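Fistier gripper kit – week one

OK so the Fistier kit finally got here Friday and I've had it on the arm most evenings since. Quick notes while I still remember stuff, longer post when I get time.

Paid for it myself btw. Got it through Zallell, 30 off with the newsletter code, shipping took forever. Box was fine. Manual is 66 pages and the wiring part is on page 5, which, great. The rest is mostly safety text in a bunch of languages.

Mounting was easy. Four bolts, done before dinner. Cabling less so – the flat one droops more than I'd like and I still need to find a better route for it. Jong-dae Seol says zip tie it to the arm and stop whining. Probaly right.

Been testing on bag picking, which is what I bought it for. Brown paper bag on its side, mouth up, taped where it tore, cardboard in the bottom. Pink soft toy, blue ball, a lumpy green thing. Fingertips go down in and the little LED throws a purple glow on the paper. Kind of love the LED.
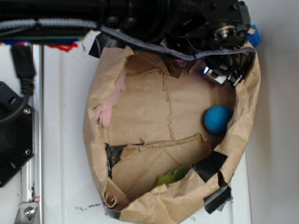
What I like

Slim enough to get in a bag at all. My old Nindgate one wasn't, not even close. Soft stuff grabs nicely. Software installed first try, even on my ancient laptop.

What I don't

Loud. Like, neighbors loud. Also the force setting resets every time you power off, so write your number down. Emailed support, got a reply in a day, "known issue", no date for a fix.

Rated for some 3,000 cycles before you swap the finger pads. No idea yet, will keep a tally. Spare pads are not cheap and they dont come in the box.

Hye-jin Jeon asked if I'd buy it again. For bags yes. For flat parts on a table I'd keep the Nindgate.

Next up – fixing that cable, then a deeper bag.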